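Let the Slow Arm Be Slow

April 22, 2018

I have now spent 186 evenings on a robot arm whose whole job is to move small plastic bricks into a bowl, and I'd like to argue that this is a perfectly good use of a grown person's time. More than that, I want to argue against the thing people always say when they see it, which is "so when's it going to do something useful?"

I get it at work, I get it from my brother, and I got it last month from a guy at the Skomlow open house who had been watching for maybe a minute. (Skomlow is the shared workshop I belong to, up over the tile place. Bring your own coffee, the machine is a crime.) He asked how many bricks it did an hour, and I told him. He laughed pretty hard!

But nobody walks up to the woman at the next bench and asks how many dovetails an hour she gets. Somehow if the thing on your table has motors in it, you're supposed to be running a factory.

I think we picked this up from the videos. You know the ones, everything sped up, music going, the arm grabs the part first try and the cut comes before the second try. I watched a ton of those before I started and they set me back months, because I figured my arm was broken when it was only behaving like an arm. It sags. It warms up and drifts. The printed gear in the wrist had a bit of slop in it and I chased that slop through most of March, and what fixed it in the end was tightening a screw I'd been told about in the first week by Milan Bosman, who was very nice about it and has mentioned it only every time I've seen him since.

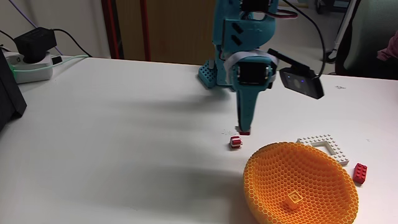 The arm over the table, with the orange honeycomb bowl it's supposed to fill.

My second complaint is about kits. I've got nothing against buying a kit, the Plotley is a decent one and I've recommended it to two people. What bugs me is the idea that you buy it so you can skip the boring part and get to "the AI". The boring part is the good part! Running the cable down to the wrist so it doesn't tug when the elbow bends, that's a real problem with a real answer, and you can only find it by standing there bending the elbow. I reprinted the camera bracket 3 times and I'd do it again. I learned more about where a camera ought to look from those brackets than from anything I read.

And the software people (I say this with love, I'm one of them from nine to five) tend to treat all that as plumbing. They'll tell you more data will cover for it. Well, I logged 972 tries at picking up a brick, and 511 of them went fine, and when I sat down with the bad ones nearly all came down to the gripper tip being a hair off to one side. You could throw a lot of data at that. Or you could get out the calipers.

Am I saying everyone should build one? No, my apartment would be a lot quieter if I hadn't, and I'd probably have seen more movies. I just wish we'd quit asking a hobby to show its receipts. My aunt has knitted for forty years and you can buy a sweater anywhere.

Anyway, I'm swapping the shoulder servo next, and if anyone at Skomlow has a spare horn that fits, I'm at the back bench most evenings after seven.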